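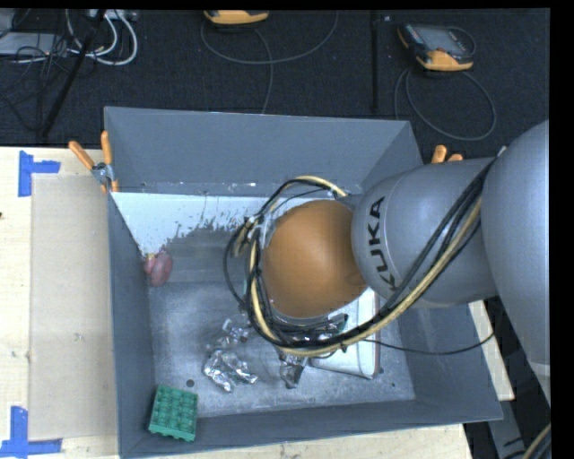

Where does a reusable open-topped bin show its age first?

Mostly on the floor and along the seam where the walls meet it, well before the upper walls look tired.

Figure 1. A large gray open-topped bin with outward-sloping walls on a pale wooden table. The floor has a mottled, worn surface, and small scratches and pale specks run along the lower seam of the far wall.

4.2 Where the marks are

We expected the rims to be the worst part. Rims get grabbed, knocked against shelf posts and dragged over the edges of tables, and every packer we spoke to at Joddale named the rim when asked where a bin "goes." The survey says otherwise, and we were delighted to be wrong. Of the 1018 marks logged across 98 bins, 64 percent were on the floor or within a hand's width of the floor seam.

The bins came from four sites: the packing rooms at Joddale and Kollow, the Meireles repair shop, and the returns counter at Prernmont. All are open-topped with walls that lean outward. We left out lidded boxes and anything with straight sides. Marks were logged by wall (near, far, left, right) and by height, using the sheet described in Section 3. A mark had to be visible at arm's length under normal room light. Kirsten Thygesen logged Joddale and Kollow, and Baldur Juhl did the other two, with one shared morning in November to settle what we would both call a scratch and what we would both call a scuff.

The floor and the walls age in quite different ways. Floors go mottled. Single marks run together into patches with no clear edge, and on the older Kollow bins we had to give up on separate entries and log the patch as one mark, so the floor share given above is an undercount. Walls stay readable for much longer. A scuff high on a sloping wall tends to sit alone on smooth gray, and we could often follow it from one end to the other with a fingertip. Figure 1 shows both conditions close together, with lightly marked walls over a floor that has lost its even look.

The seam is the part we enjoyed most. Short scratches gather there, low on the wall, along with pale specks that we first took for dust. At Meireles we wiped the seams of every bin with a damp cloth and looked again. Many specks came away – but plenty stayed put, and under a hand lens those were tiny nicks in the surface. From then on we wiped first and logged second at all the sites, and the Joddale bins were done over.

Slope seems to matter too, although our sample can only hint at it. Small parts dropped near a leaning wall slide down and come to rest against the seam, which is just where the next hand or scoop goes looking for them. Packers at Prernmont described sweeping the last few pieces out of the corners with the side of a hand scoop, and the corners of their bins carry fine curved scratches that match that motion beautifully. We saw no such curves at Meireles, where parts are picked out one at a time. Section 4.3 takes up the corners separately.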